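Lista: arquivo-pequenas-empresas
Assunto: Re: Digitalizar tudo e deitar fora o papel?
15 de setembro de 2022

Em maio, alguém escreveu:
> A Imasent digitaliza 500 pastas em 24 dias e entrega tudo pesquisável.
> Depois disso, o papel pode ir para reciclar. Não vejo razão para esperar.

Eu vejo várias. O orçamento da Imasent fala em "conservação garantida", mas não diz por quem nem em que formato. Pedi 2 vezes essa parte por escrito e recebi o mesmo folheto. Pesquisável também é uma palavra generosa: na amostra que nos mandaram, as guias da Drirnoron saíram com os números de série trocados, e uma fatura carimbada ficou ilegível.

Uma pasta azul com etiqueta na lombada abre-se daqui a vinte anos sem licença nem palavra-passe. Duvido que o portal deles dure 6.
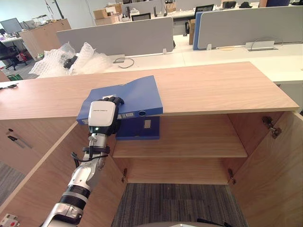 Thongsuk: percebo a desconfiança, mas o papel também se perde. Em Zovanstead tivemos uma infiltração e foi tudo para o lixo. Uma cópia má teria sido melhor do que nenhuma.

De acordo quanto à cópia. O que contesto é a pressa em destruir o original. Façam a digitalização, confiram uma amostra a sério e guardem os contratos em papel pelo menos até acabar o prazo legal. E perguntem quanto custa tirar de lá os ficheiros no dia em que mudarem de fornecedor. A mim ainda não responderam.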